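Visit to the Bollstead Housewares Open Day

October 17, 2019
By Noeline Waaka 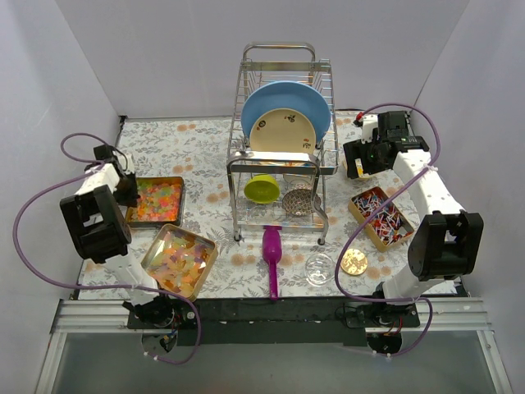 Dish rack with plates and bowls on a floral-covered table, Bollstead open day.

Members of the Liapis Home Studies Association attended the annual open day at the Bollstead housewares center. The center reported 245 visitors over the course of the day. Our party of 11 was received at the main entrance and given a program and a map of the building.

The morning was devoted to storage and drying. Staff from Hollus, which supplies racks to the center, spoke on the arrangement of mixed tableware in small kitchens. Their advice was to keep plates upright on an upper tier and to leave the lower tier for bowls, which need more room and drain better at a tilt. A two-tier metal rack held a large light blue plate with a smaller cream one leaning in front of it, and a lime green bowl below. Several members remarked on the dark rim and small decorations of the cream plate.

Discussion then turned to items that do not sit well in a rack. A purple-magenta scoop, a small clear glass bowl and a round gold piece had been laid on the table in front. The speaker recommended a drawer or shallow tray for such pieces and a folded towel for glass.

After lunch the party toured the Amar storeroom, where 800 patterns of tableware are kept for reference. Access is normally by appointment. Visitors were permitted to handle selected pieces under supervision, and the curator answered questions on glaze wear and the care of gilded rims. The tour lasted longer than scheduled, and five members missed the closing talk as a result.

The Association thanks the Bollstead staff for their courtesy. Copies of the Hollus leaflet on rack sizes are held at the office and may be borrowed. Members wishing to join the return visit in December should give their names to the secretary in writing.

5 comments | 11 shares

Contact the Association | © 2019 Liapis Home Studies Association | Back to top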